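Subject: Re: [tukiveck-users] Offset in soil moisture retrievals after the orbit change
Date: 2019-07-17
List: tukiveck-users

On the archive list it was written:

> We process the Tukiveck radiometer data over the Stavar basin and
> compare it with the ground probes there. Since the orbit was
> lowered in November the retrieved moisture is wetter than the
> probes on nearly every pass. Before that the two agreed well.
> We have not changed our code. Is this a known calibration problem,
> and should we hold back the affected passes?

It is known, but calibration is only a small part of it. Please do not hold the passes back yet. Most of them can be repaired from the level 1 files you already have.

The lower orbit changed the angle at which the antenna sees the ground. The level 1 files carry the correct angle for each footprint. The level 2 code, in every release before the current one, does not read it. It takes a fixed angle from the configuration file, and that value was set before launch for the original altitude. With the satellite lower the true angle is smaller, the code corrects for the wrong one, and the result comes out too wet over bare or thinly covered soil. Over forest the error is mostly hidden by the canopy term, so sites with dense cover may show nothing at all.

To check whether you are affected, open the configuration file and look for the line that sets the incidence angle. If it holds a number, you are using the fixed value. If it holds the word "footprint", the code reads the angle from the file and your offset has some other cause.

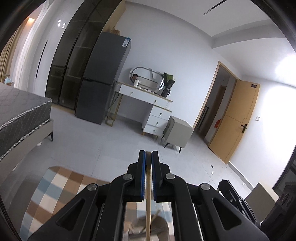
Changing that line is enough for passes taken after the orbit change. It is not enough for the passes during the manoeuvre itself. The attitude flags for those were written late, and 38 granules have a flag that says "nominal" when the spacecraft was still turning. The list of granule numbers is in the release notes. Drop them. I have tried to recover them from the star tracker record and the pointing is too poor to place the footprints.

I reran the retrieval on our own site at Drastano with the corrected setting. The site is flat farmland with probes at two depths, and I used only the shallow ones. Out of 1,143 matched passes the offset went away on all but a small group, and those are all early morning passes in cold weather. My guess is frozen ground at the surface, which the probes do not report and the retrieval handles badly. That is an older problem and has nothing to do with the orbit.

Two further points on your comparison.

First, you say you average all probes within the footprint. At Stavar the probes sit mostly on the valley floor, if the station map is up to date, while the footprint also takes in the slopes. I would weight them by soil type before averaging - the plain mean will tend to favour the valley. This will not explain a sudden jump, but it will affect how much offset is left after the fix.

Second, be careful with the gridded product. It was built from the old level 2 files and has not been regenerated. The people running the Tsegaye archive have it in their queue, but I have no date for it. Until then, work from the swath files. If disk space is a concern, the reader can take a bounding box and will keep only the footprints inside it. A margin of one footprint on each side is needed or the edge cells come out wrong.

The current release also needs a newer version of the netCDF library than the old one did. If the reader stops with an error on the first granule and no message, check that before anything else.

If the offset is still there after changing the angle setting, please post the configuration file and the number of one granule that shows it. Plain text is best, as the list strips attachments over 800 kB.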